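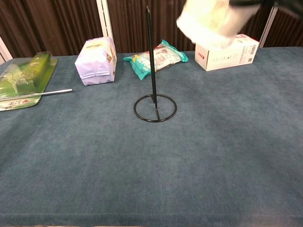
The felt table, with the black stand in front and the back row behind it.

Things on Felt: a page from the Letance table

Welcome to my favourite corner of the whole site! Letance is our little still-life group, and for more than 200 evenings now we've been putting ordinary household bits and bobs on a felt-covered table and drawing them. Pencil mostly, though Pacita Tiongson has gone over to coloured chalks and won't hear a word against them (quite right too, her chalk shadows are gorgeous).

The August set-up is the one at the top of the page and I love it. Arash Moradi laid it out, and he's left us an enormous stretch of plain blue-gray felt at the front, which scared a few people to begin with. What do you do with all that space? Well, look at it a bit longer! The felt is full of soft lighter and darker patches, and down at the front there's a slightly darker band where it folds over the table. Jamshid Najafi spent his entire first session on the cloth and went home delighted.

A few notes for anyone drawing from the picture at home:

The black stand
It looks like a paper towel holder, and it's a gift of a subject. One thin upright, a wire ring lying flat, a short cross-bar joining the two. Do check where the rod meets the base, it's a touch off-centre, towards the back of the ring. I got this wrong twice. Don't leave out the narrow shadow either.

The lavender bag
Paper, boxy, standing up by itself, and creased all over. The body is such a pale purple that it's nearly white, so go very gently with your tone. Mahsa Pakzad used a 20 minute timer and drew only the creases, and it's one of the best things we've had from her.

The green package
Far left, lying flat, and the hardest of the lot if you ask me! There's a clear dome over part of it with pale streaks of light, then moulded green shapes underneath. Leave the paper bare for the streaks. A thin silver rod lies diagonally across the front, and a ruler is absolutely allowed.

The teal snack bag
Back row again, with the black stand sitting in front of and between it and the lavender bag. Get those three placed first and the rest comes much more easily.

Bahman Talebi has scanned the drawings so far and we're up to 216 in the folder, which is marvellous. If yours isn't there yet, bring it along or leave it in the tray by the door with your name on the back. We start at 7 pm and the kettle goes on a little before.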